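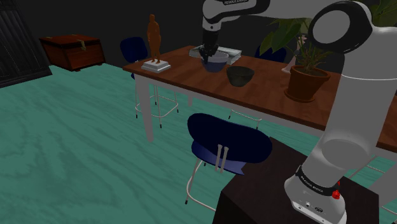

Posted by Darko
Thursday, April 12, 2018

Keeping home phones and Wi-Fi working: tips for the house and the workshop

Where to put the router

Set it on a shelf at chest height or higher, out in the open. Closets, TV cabinets and the space behind the fish tank are all bad spots. Keep it a few feet from the microwave and from the base of any older cordless phone. If it has outside antennas, stand one straight up and lay the other on its side, then leave them alone for a day before you decide whether it helped.

In a two-story house, the upstairs hall usually does better than the basement. If the cable comes in at the basement, run a longer network cable up and leave the modem where it is.

Before you call the phone company

Unplug the modem and the router. Wait a full minute. Plug in the modem first and let its lights settle, then plug in the router. If you have a phone adapter, that goes last. Give it five minutes before you pick up the handset.

Still no dial tone? Take the handset cord off and put it back on until it clicks. Try a different phone on the same jack. If the second phone works, the first one is the problem and there is no need to sit on hold.

Write the account number and the support number on a piece of masking tape and stick it to the bottom of the router.

Cords and dust

Label both ends of every cord. Bread bag tags work fine and take a pencil well. Coil the extra length in a loose loop, about as wide as a dinner plate, and hold it with a hook and loop strip. Twist ties cut into the jacket if you pull them tight.

Wipe the vents with a dry paintbrush once a month, more often in a shop where you sand or saw. Do not spray cleaner on the case. Put a little on a cloth and wipe.

Phones in the garage

A cordless handset will often reach a detached garage if the base sits by a window on that side of the house. Mine is 41 feet from the base and drops out only when the big door is down. Turn the ringer all the way up, and hang the charger well away from the grinder.

If you have internet phone service, it goes out when the power does unless there is a battery behind it. A small backup unit will run a modem and adapter for a while. Test it in April and write the date on the side.

Voicemail

Clear it on the first of the month. Delete saved messages older than 3 months, and copy down any number you want to keep. Change the PIN if it is still the one that came with the box.

Next: sorting out old chargers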